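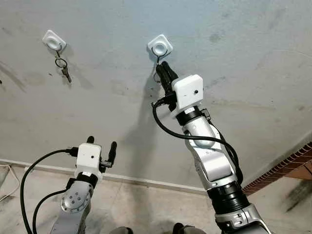 Visite atelier Sistley - notes à relire avant le TD

Site de Ploltetville, salle du fond. Démo menée par Salvador Leitão. Robot à deux bras, pinces à deux doigts, une caméra sur chaque poignet. Groupe de 12, arrivée par l'entrée Hopkin (pas l'accueil principal, on a perdu du temps).

1. La tâche
Deux crochets adhésifs blancs au mur, en hauteur. Un petit trousseau sur celui de gauche, anneau métallique + clé, pendu par une boucle de fil sombre. Au deuxième crochet, une boucle de fil sombre aussi, c'est celle que la pince droite tient, juste sous le crochet. Bras gauche plus bas, pince ouverte.
Consigne donnée par Leitão : travailler au crochet sans tirer sur l'adhésif. Paraît simple. Ne l'est pas.

2. Pourquoi c'est difficile (à savoir)
- Objet déformable : une boucle de fil n'a pas de pose fixe, on ne peut pas se contenter d'une position + orientation comme pour un cube.
- Objet mince : peu de pixels, contraste variable selon l'ombre. L'ombre du bras tombe sur le mur, en plein dans la zone utile. Revoir chap. 3, segmentation.
- Effort : un crochet collé tient mal si on tire vers l'avant. Il faut soulever d'abord, dégager ensuite. Trajectoire en deux temps, notée au tableau, je remets le schéma en annexe.
- Occultation : au moment de la saisie les doigts cachent une partie de la boucle. Caméra de poignet utile pendant l'approche, beaucoup moins au contact.

3. Vocabulaire
Préhenseur = pince = gripper, les trois sont acceptés dans le rapport. Effecteur : terme plus large (ventouse, outil, etc.). Caméra embarquée au poignet : on dit « eye-in-hand ». Ne pas confondre avec « eye-to-hand », caméra fixe qui regarde le bras.

4. Données
Leitão annonce 2588 essais enregistrés pour le projet Kultville, toutes tâches confondues. Pas eu le détail par tâche, question posée, reponse à venir par mail. Essais ratés conservés aussi, mais étiquetés à part. Discussion intéressante là-dessus, à reprendre en TD : qu'est-ce qu'un échec si la boucle est saisie puis reposée au même endroit ?

5. Câblage
Câbles noirs le long des bras, avec du mou près du poignet. Question de Leitão au groupe : quelle longueur prévoir pour que la rotation passe sans accrocher le décor ? Calcul à faire, exercice 13 du polycopié.

A rendre
Une page, par binôme. Décomposer la tâche « décrocher une boucle » en étapes, et pour chacune : capteur utilisé, condition d'arrêt, cause d'échec la plus probable. Pas de code demandé. Schéma à la main accepté s'il est lisibile.
Dépôt avant 12 h, casier habituel.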